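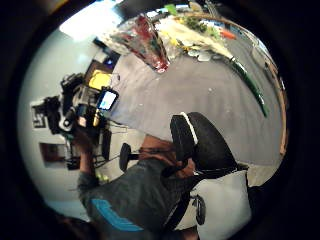
Rules for moving chairs and clearing the floor between handheld gripper takes – what do you all do?

Posted by flana_floorlead

Hi all, longtime reader, first time asking. I run the recording room for a small project we call Flana. We collect household tasks with handheld grippers (camera on the tool, person does the task, the arm learns from it later). I've been handed the job of writing our room rules and I'm stuck on the dullest part of the whole thing, which is furniture.

Our room is carpeted, there's a long table that's always covered in props, and the stands and monitors live against one wall. Office chairs get dragged all over. People grab a chair with the free hand while the gripper is still recording in the other, or they sit down halfway through, or they scoot a chair out of the way with a foot and then it's in a different place for the next take. I've got 141 takes from last month and in 73 of them a chair has moved between the first take of the batch and the last. I only know because I sat and went through them over a weekend, which I do not recommend.

So here is what I'd like to know. Do you lock the chairs down for a whole batch, or do you let them wander and call it variety? Do you stop recording when the free hand has to move something? And does anybody have an actual written rule about straps and cables and loose stuff on the floor? My draft says "keep the floor tidy" and I know that's useless, because everyone who works here believes they already do.

I did look for a standard. There's plenty out there on robot cells and guarding, and it's good stuff, but it's written for a machine that moves under its own power. A person walking backwards holding a gripper is a different animal. If I missed something obvious, please point me at it!

Thanks in advance. Our draft is two pages and I'd love to keep it that way.

Posted by anar_benchrat

Oh, I have opinions on this. We went through the same thing on Anar and ended up rewriting our rules twice, so take what's useful and leave the rest.

First, split your rules into two sheets. One is about people not getting hurt and the other is about the data being any good. We had them mixed together and the result was that folks treated the trip hazard rule like it was a picky data rule, something you could skip if you were behind. Now the safety sheet is taped up by the door and there's no skipping anything on it. The data sheet is in the shared folder and we argue about it constantly, and that's fine.

Here's the safety sheet, more or less word for word:

Walk your path once before you pick up the gripper, in the shoes you'll be wearing.
Nothing with a loop lies on the floor in the work area. Straps, bag handles, lanyards, charging leads.
Cables that cross a walkway are covered. Cables along a wall are pulled tight to the wall.
Stand legs don't stick out past the line on the floor.
Chairs with casters are either in use or parked.
If you have to step over it, stop and move it.
If you're moving furniture that takes two hands, put the gripper down first. On the table, jaws facing away from the edge.

That last one is where we had the most grumbling, and I'd still keep it if you kept only one. You're looking at the gripper and the object, your view of the floor is terrible, and then you lean over to haul a chair at the same time. It only takes one caster rolling a little further than you thought.

Now the data part. For chairs, we say the free hand can touch furniture if touching it is part of the task or if it's what a person would naturally do, like steadying a chair while they get something off the seat. I wouldn't ban it. If you ban it you get these stiff takes where everybody holds their other arm behind their back like a waiter. What we don't allow is rearranging the room mid-take for a reason that has nothing to do with the task. Pause, move it, start a new take.

As for the wandering, I'd say wandering is good and secret wandering is bad. Move the chairs on purpose between batches, write one line in the log (what moved, and about how far), and leave them alone inside the batch. Then when somebody asks why the last third of your takes look different, you've got a log and they can leave your weekend alone – ask me how I know.

Oh, and start-up and put-down footage. Decide now if you trim it. We get a lot of tilted views of carpet and elbows and whatever's hanging nearby, and for a long time half the crew trimmed it and half didn't. Either is okay. Pick one and write it at the top of the sheet.

Posted by jardine_j

tape on the floor. four corners per chair, different color per chair. done

we also just swapped most of the rolling chairs for ones with feet, it fixed more than any rule did

Posted by lomow_ops

Good answers already, so I'll only add what we do differently at Lomow. I come from the warehouse side, so I'm maybe fussier than you need.

We do a reset check at the start of every batch and it takes two minutes. One person reads, the other one looks and touches. Having one person do both doesn't work, they just read the list out loud to themselves and nod. I've done it myself.

The check covers the floor, the parked spot for each chair, anything hanging off the edge of a table, and the stands. We added hanging things after a bag got pulled down by a sleeve. It wasn't heavy and no harm done, but the person flinched, swung the gripper and clipped a monitor. So now anything hanging in the work area is either part of the task or it gets taken down.

On the written standard question, I don't think you missed it. I looked too. What I ended up doing was borrowing the shape of a regular risk assessment, the kind you'd do for any room where people carry things. List the hazard, who it could hurt, what you do, and who checks. It fit on one side of paper. Whoever handles safety in your building will be much happier with that than with a custom document full of words like "episode" and "trajectory." If you later put a powered arm in the same room, you'll need the proper robot rules on top, so leave space between the human work area and wherever the arm would go. Moving everything later is a pain.

One thing I'd disagree with Anar on. We don't log how far a chair moved. Nobody measured it the same way and it made the log look more exact than it was. We take a still of the room from the same spot before each batch and save it with the batch number. We're coming up on 1000 batches in June and the stills have been far more use to me than the notes ever were.

For your "keep the floor tidy" line, try "the floor inside the tape has nothing on it that isn't in the task." People can look down and tell if it's true.

Posted by flana_floorlead

This is so helpful, thank you! Going with two sheets, tape (per chair, different colors, I love it) and the still from a fixed spot. I read the loop rule out to the crew this morning and three people looked straight at the same strap, so that one's going in as written.

I'm still on the fence about free-hand furniture grabs. I think I'll allow them and add a tick box in the log for "other hand touched furniture," then see if anyone remembers to tick it. New sheets go up on the door Monday, April 30, 2018, and I'll come back and post the final version if people want it.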